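About Irside Kitchens

Irside Kitchens is a family-run kitchen renovation business in Restbridge. We plan, build and install kitchens for houses, units and small offices, and we have finished 375 of them so far. Most of our work is within an hour's drive of the workshop on Noonan Street.

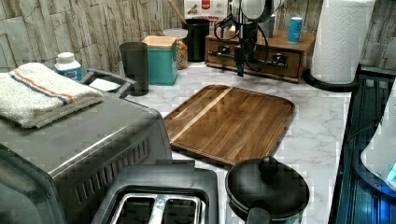 Our director, Saoirse Lynch, started the business after 12 years as a cabinetmaker with Tonon Joinery. She still does the first measure on every job and signs off the drawings before anything is cut. We ask clients to leave the kitchen as they normally use it for that visit so the new layout allows for the appliances they own. Benchtop depth and power point positions are settled then, and the written quote follows the next Thursday.

Cabinets are made in our own workshop. Plumbing, electrical work and tiling are done by licensed local trades, and we book them for you. Older houses are welcome, although walls that are out of square add time to the install.
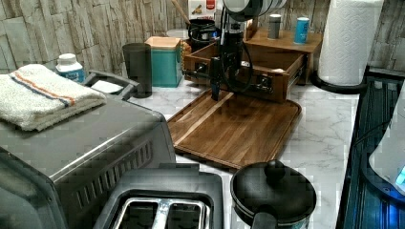
Do you supply benchtops without cabinets?
We do, provided the existing cabinets are level and sound. We check them at the measure and tell you before quoting if they need packing or repair.

The showroom has 44 door and benchtop samples to look through, and you can borrow up to four at a time. Parking is at the rear, off the lane.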